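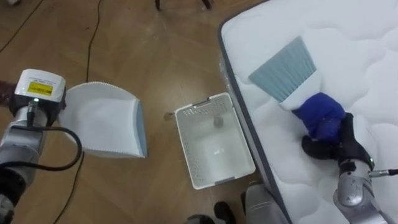 Clirholm Brush and Dustpan Set, 3 stars

I own a vacuum. It has an upholstery attachment, which has lived somewhere in the house since we moved in and will presumably be found by the next owners. So I bought a brush and dustpan for the mattress, like a Victorian.

The brush is the better half. The bristles are wide and soft enough not to snag on quilting, and the padded blue grip is comfortable for longer than I care to spend grooming a bed. It gets down into the valleys between the puffy bits, where the crumbs retire. Short strokes work best. Long ones just relocate everything to the foot end, to be dealt with by your ankles.

The dustpan tries hard. The little teeth on the front lip are good for combing hair out of the bristles, but on a mattress the lip sinks in at one end and lifts at the other, and the dust goes straight under it. I now sweep toward the piping and hold the pan just below the edge. On a wood floor it behaves perfectly.

The listing had 1,379 reviews when I ordered, 900 of them apparently from people who own only floors. My old Vollero pan had a rubber lip and did this job better, until I stepped on it in May.

Would buy the brush again. They don't sell it separately.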